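**Sunday, March 8, 2020**

Hello again, and thank you for all the replies to the last one (I've had 30 emails about the buttonhole piece, and I am getting through them, slowly!).

## Stitching, but smaller

I spent most of Thursday at the open day in Flarndale, where the surgical skills unit lets ordinary nosy people like me come in and have a look. I went because my friend Oliwia Malinowski teaches suturing there and has been telling me for years that I'd love it. She was right, of course. I sew quilts, badly, and I've never thought much about what happens when the cloth is curved, soft and about the size of your palm.

Oliwia had me practise first on a pad, with a proper needle holder, and my knots were dreadful. You throw the first loop, lay it flat, then go back the other way, and if you pull at the wrong angle it all sits up in a lump. She reckons some 100 knots will get you to the point where you stop swearing. I managed 2 that she'd call tidy.

What I liked best was seeing the work up close, with the two slim metal instruments nearly nose to nose and a pair of black knotted sutures over to the right. It's all a bit soft and very bright on one side, but I've been looking at it all weekend.

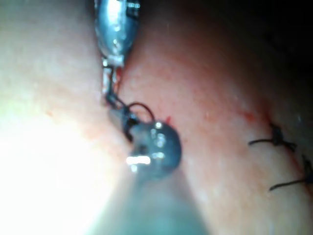 ## Next time

Back to cotton, I promise. I've got a bundle from Vörös to cut into and a long moan about bias binding saved up. If anyone has a spare pattern for the Bimis bag, do write to me!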